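How to Handle, Clean and Store a Loose Processor

Sooner or later everyone who fixes up old computers ends up with a drawer. Mine had batteries, a takeout menu and three desktop processors rolling around in the bottom like loose change. Two of them still worked, which says more for the people who made them than for me.

A bare processor is a tough little slab with a few delicate opinions. You can keep one for years if you hold it properly, clean it before the old paste turns to cement, and put it somewhere other than a drawer with batteries in it.

What you'll need

A clean table with decent light
Isopropyl alcohol, 90 percent or better
Lint-free wipes or coffee filters
An antistatic wrist strap, or the self-discipline to keep touching bare metal on a grounded case
A plastic clamshell made for processors, or the antistatic box the chip came in
A roll of masking tape and a pen

Paper towels will do for the first ugly pass, if you don't mind picking fuzz off afterward. Skip nail polish remover. Skip the kitchen spray too, however lemony.

Step 1: Hold it by the edges

Wash your hands and dry them. If you own a carpet and wool socks, this is a good time to be parted from at least one of them.

Pick the chip up by two opposite sides, a finger on each, and keep the pressure light. The edges are circuit board and can stand being touched. The underside is where the contacts are, and a greasy thumbprint there can give you a computer that boots on alternate attempts, the most annoying kind. If yours is an older chip with pins, take extra care setting it down. Pins bend if you look at them with the wrong expression.
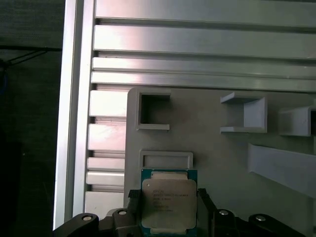 MERKPORT, March

The metal lid is called the heat spreader, and it's the sturdy side. Whatever you need to know about the chip is usually printed on it in very small type: the maker's name, then the model and a few lines of codes. Read it before you do anything else. A phone camera and a lamp held low to one side will often pick out lettering that your eyes have given up on.

Find the orientation mark while you're there. On some chips it's a little triangle in one corner, and on others you'll be going by notches in the edge of the board. Compare it with the socket before you ever lower the thing in. A processor drops into place under its own weight when it's the right way around. If you find yourself pushing, stop pushing.

Step 2: Get the old paste off

Lay the chip lid side up in the open clamshell. Dampen a wipe with alcohol, lay it over the lid and go do something else for 2 minutes. Then wipe from the outside toward the middle, so you aren't dragging gray goo over the side and down to the contacts.

Fold to a clean patch and go again. Expect to use several wipes. Stubborn paste comes up with a plastic card, held nearly flat. My friend Solange MacPherson uses an expired library card and has strong feelings about people who use screwdrivers. I used to be one of those people.

Let the alcohol dry completely before you close the lid.

Step 3: Box it and label it

Put the chip in its clamshell and shut it until it clicks. Write the model on masking tape, along with where the chip came from and whether it worked the last time you tried it. "Good??" is not a label. I have a box marked "Good??" and I've learned nothing from it.

Keep the boxes indoors, somewhere dry. Around 50 percent humidity suits them fine. Garages are for bicycles.

If you're mailing one

Tape the clamshell shut, wrap it in foam or bubble wrap, and use a real box. Padded envelopes go through sorting machines, and sorting machines don't care what you sold it for.

Next time: thermal paste, how much to use, and why it's less than you think.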